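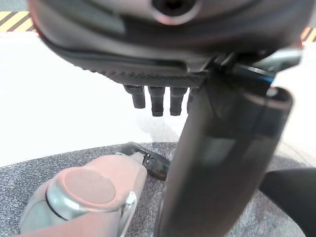
I finally cleaned out the makeup drawer! It took most of an afternoon and two cups of coffee, and I'm so happy with it that I keep opening the thing just to look inside.

The rule I started with came from my friend Olga Ojeda, who is much stricter than I am: everything comes out, and only what you've used since November goes back in. I broke it right away for a lip color from my cousin's wedding (I will wear it again, I will), but otherwise I stuck to it pretty well. Five old mascaras went in the trash. So did a foundation that had separated into something like salad dressing, and a brow pencil too short to hold.

Then came the fun part - sorting! I tried it by brand first and that was silly, because I never think "I need something from Ivura today," I think "where's my blush?" So now it's by what I reach for. Everyday things are up front, going-out things are behind them, and the tall stuff stands up in an old mustard jar on the dresser. I washed that jar three times and I'm still not totally sure about the smell.

I also wiped down every tube and cap with a damp cloth and a drop of dish soap, and wow, what a difference. Half of what I thought was worn out was just dusty with powder. A cotton swab gets into the groove under the cap, where all the gunk collects.

The brushes got a bath too. Baby shampoo, lukewarm water, then flat on a towel overnight with the bristles hanging over the edge of the counter. The big fluffy one took four rinses before the water ran clear - gross, but so satisfying!

Next up is the bathroom cabinet, and I'm a little scared of the bottom shelf.

Posted by Celeste Bravo, May 18, 2019

Recent posts
My weekend in Echeverría
A better way to fold scarves
Soup for a rainy night
What I packed for Ziltgate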